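Grarngate Allotment and Garden Society

Minutes of the members' meeting held on 11/4/23 in the small hall, Haleck Road

In the chair: Tamara Grecu
Minutes taken by the secretary

The meeting opened at 7.35pm. Apologies had been received from the holders of plots 4, 19 and 31.

1. Minutes of the last meeting

These had been sent round by email and pinned up in the shed. One correction was made. Under item 6, "the lower gate" should read "the side gate". With that change they were agreed and signed.

2. Matters arising

Side gate. The new padlock has been fitted and the old code no longer works. Members who have not had the new code should ask the secretary in person. It will not be sent by text or email. The hinge is still stiff and needs to be lifted slightly when closing.

Skip. The skip came and went. The plot 12 holder said that household rubbish had been put in it, including a mattress. Members were reminded that the skip is for site waste only. The chair said she would not be chasing it further.

Noticeboard. The glass is still cracked. Carried forward.

3. Water

Most of the meeting was taken up with this. The mains supply was turned on again at the end of March and two leaks were found, one at the standpipe by plot 9 and one underground between plots 22 and 23. The first has been mended with a new washer. The second is wet enough that the path is soft, and barrows should go round by the hedge for now.

Two quotes were read out for the underground repair. Preltetti would dig out the stretch between the two plots and replace the pipe for £400. Amato would do a patch repair at the leak only, for £300. The difference was discussed at some length. The plot 22 holder was in favour of replacing the whole stretch, as the same pipe was patched six years ago a yard further along. The plot 27 holder thought the money should be kept back in case the pump goes. It was pointed out that the pump is still under guarantee until next year.

A vote was taken by show of hands and the Preltetti quote was accepted, with two against. The secretary will write to both firms. The water will have to be off for a day while the work is done and a notice will go up at both gates beforehand.

Hosepipes. The rule remains that hoses may be used for filling butts and tanks but must not be left running unattended. There had been complaints about plots near the top standpipe. No names were given. The chair asked people to talk to each other before writing letters.

4. Money

The current account stands at a little over £2,000 with nearly all rents in. Three plots have not paid. They have had one reminder and will get a second, after which the usual notice applies. The insurance went up again and is due in May.

It was asked whether the society needed to keep so much in the account. The chair said that it looked like a lot but the pipe, the insurance and the hedge cutting would all come out of it before the summer. No change was proposed.
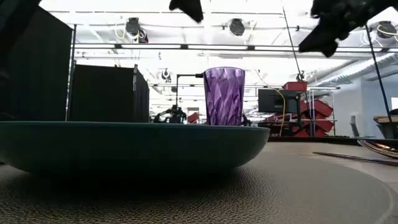 5. Plots and waiting list

Plot 16 has been given up. It is in fair order apart from the bottom third, which is couch grass. It was agreed to offer it as two half plots, as most people on the waiting list have said they would rather start small. The plot 15 holder asked if she could take the half next to hers. The chair said the waiting list comes first, but that if either half is turned down by everyone it can be offered to existing members.

Plot 30 has not been worked since last autumn. A letter was sent in February and not answered. A second letter will go by post this time, as the email address may be out of date.

6. Bonfires

The present rule allows fires from November to the end of February only. A request had come in to allow them through to the end of April for burning diseased wood. There were views both ways. People in the houses along Haleck Road have been patient on the whole but there were two complaints last year, both about washing. It was decided to leave the rule as it stands. Diseased wood should be bagged and taken to the tip.

7. Seed and compost order

The bulk compost will be delivered to the top gate and has to be moved the same day - it cannot be left across the track. Anyone who has ordered should bring a barrow if they have one. Bags not collected within a week will be sold on.

The seed potatoes have all gone. There are onion sets left, red and white, at the price on the shed door. Please put the money in the tin and write it in the book. The book and the tin did not agree last month.

8. Plant sale

This will be held in May as usual, on the grass by the shed if dry and in the small hall if wet. Last year's sale made £300. Members are asked to sow a few extra tomatoes, courgettes and beans now. Everything needs a label with the variety on it, as there were a lot of plants marked only "squash" last time and they were hard to sell.

Helpers are needed from 9am to set up tables and again at the end. The plot 7 holder will do teas. Cakes are welcome but need a list of what is in them. It was suggested that spare tools be sold as well, and this was agreed so long as they are clean and the handles are sound.

9. Any other business

Rats have been seen near the compost bays. Cooked food must not go on any heap.

A pair of green gloves and a dibber have been handed in and are on the shelf in the shed.

The plot 11 holder asked whether the track could be topped up with stone before next winter. The secretary will find out what a load would cost and bring it to the next meeting.

The meeting closed at 9.10pm. The next meeting will be after the plant sale, date to go up on the noticeboard.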